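October 22, 2026

Rained until lunch, so the allotment had to wait and I caught up with this instead. The shed roof is still dry inside, even along the back edge where I ran out of felt in May and patched it with an old compost bag.

I walked up to the plot when it eased off. The path from the Grullstead gate has gone to mud as far as the water tank, and somebody has put pallets down over the worst of it. The runner beans are finished. I cut them off at the base, left the roots in and took the canes down, which took longer than it should have as I'd tied everything with wire. Eleven canes have rotted at the bottom and will do for peas. The leeks are thin but upright. One row of beetroot has been nibbled and I pulled the lot before whatever it was came back.

The bus home was late again. They have changed the stop at Drollport so that the 87 now pulls in on the far side by the chapel, and the old sign is still up with a bin bag over it. I stood at the wrong one for a while with a carrier bag of beetroot.
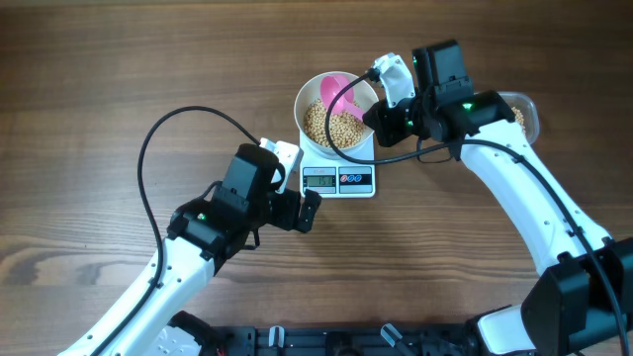 Kitchen

I have been meaning to make tempeh again. The last batch was in May and went grey and smelled of ammonia, and I think the airing cupboard was too hot. The book says soak overnight, rub the skins off, boil, dry well, then a spoonful of vinegar before the starter goes in. I skimped on the drying last time. Tonight the beans go in to soak in the big pan with plenty of water over them, as they swell more than I ever allow for.

The starter came from Prustis in the post. It was 7 pounds with the postage, for a packet the size of a tea bag. I have put it in the fridge door behind the mustard.

Beetroot first, though. I boiled the small ones whole and slipped the skins off under the tap. The big ones had a woody middle and went on the heap. 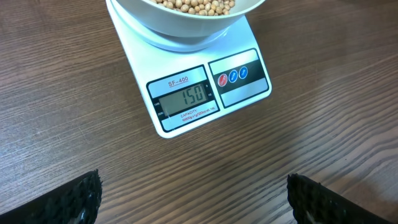 The rest I pickled with malt vinegar, a bit of sugar and some peppercorns, and it made four jars. One lid wouldn't seal so that jar is in the fridge and wants eating by next week. My hands are pink and so is the draining board.

The letter about plot rents was on the mat. It goes up to 80 a year from the spring, and they want it in one payment. I will grumble and pay it. The form still asks for a fax number. 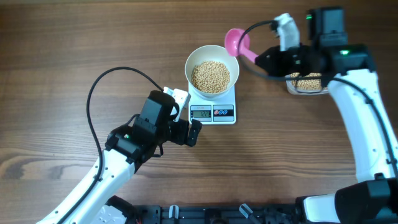
Soya beans in the white bowl, on the kitchen scale.

Read a chapter after tea and didn't take much in. Page 138 and the lighthouse business still hasn't been explained. I may skip ahead.

Wind getting up now. I've brought the pots in from the step and wedged the side gate with a brick. Need to buy garlic for planting, string, and a new washer for the outside tap.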